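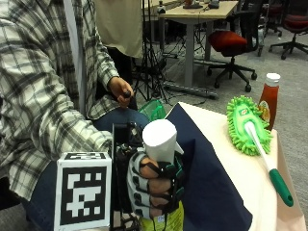 Dremlow Paper Cone Cups, sleeve of 200

We love these little cups. They're white, they weigh next to nothing, and a full sleeve slides into a tote bag or hangs in a wall dispenser without taking over the room. Fill one at the cooler, drink it down, toss it, done!

The point at the bottom means a cup won't stand on a table, so most people finish their water before they wander off (our front desk has been much tidier for it). They're great for shaved ice too, and Cremilda Falcão in our shop swears by them for roasted nuts at school fairs. Give the rim a light squeeze and you have a pouring spout for sprinkles or birdseed.

Details
Color: white
Per sleeve: 200
Sleeves per case: 16
Item number: 101
Fits: Dremlow and Stulholm wall dispensers
Not for hot drinks

Store them point down in a dry cupboard. If two cups stick together, twist gently and they'll come apart.

Cases ship from our Godoy warehouse. Order 11 cases or more and Aparecida Bragança will set up the delivery with you by phone. Single sleeves can be picked up at the counter.

Goes well with: Stulholm wall dispenser, Gesatel countertop cooler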